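Lucinda Greenberg
@lucindagreenberg

Spent most of March getting the big room at Tevevden back in shape. A few people asked what we did to the floor, so I'm putting it all in one thread.

The room is 2928 square feet. It used to be a carpet showroom, and the glue under the old carpet tile was the worst part of the job. We scraped by hand for 6 days.

After scraping we patched the low spots and let them cure. Then primer, then two coats of color. I wanted gray. Anika Villanueva wanted teal and brought in a sample board, and once it was on the ground under the lights I gave in.

Total for materials came to $3378. That includes the patch compound, the primer, the color, the clear coat and a second set of rollers after we ruined the first set. It does not include our time.

If you're doing this yourself, buy the spiked shoes. You will need to walk back into the clear coat at some point and you will be glad you have them.

Biggest mistake: we started the first color coat too late in the afternoon. The light was going by the time we got to the far side and we missed a strip by the wall. Had to go back for it in the second coat.

Some questions from the replies.

Is it slippery? In socks, yes. In sneakers it's fine. We keep a mat inside the door for rainy days.

Does it show dust? Yes, more than I expected. Dark and glossy is a bad mix for that. I run a dry microfiber mop over it every morning at 8 and do a damp pass when it needs one. No vinegar, no wax.

What about the tables? White tops, the long kind. They were $123 each from an office that was closing. They wipe down with dish soap and water. Marker comes off with rubbing alcohol if you get to it the same day.

The tables stay along the side so the middle is open. I put felt pads on every leg before we moved them in. Check the pads once a month, they collect grit and then they scratch.

The overhead lights were already there. We only changed the tubes. They reflect a lot in the clear coat, so if glare bothers you, ask for satin.

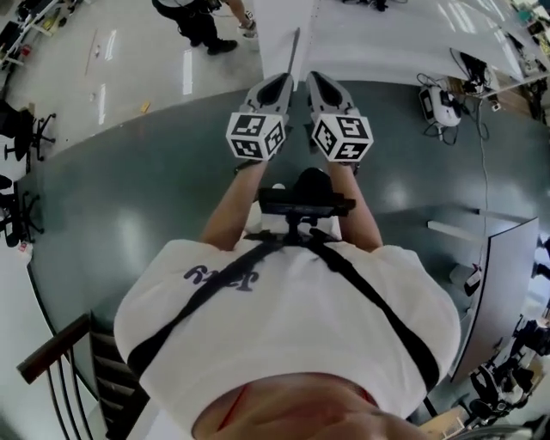
Floor and one of the long tables, lights on.

Anika has the name of the teal written on the lid of the leftover can. I'll add it here when I get down to the storage closet.

Next up is the hallway. Same primer, lighter color, and this time we start in the morning.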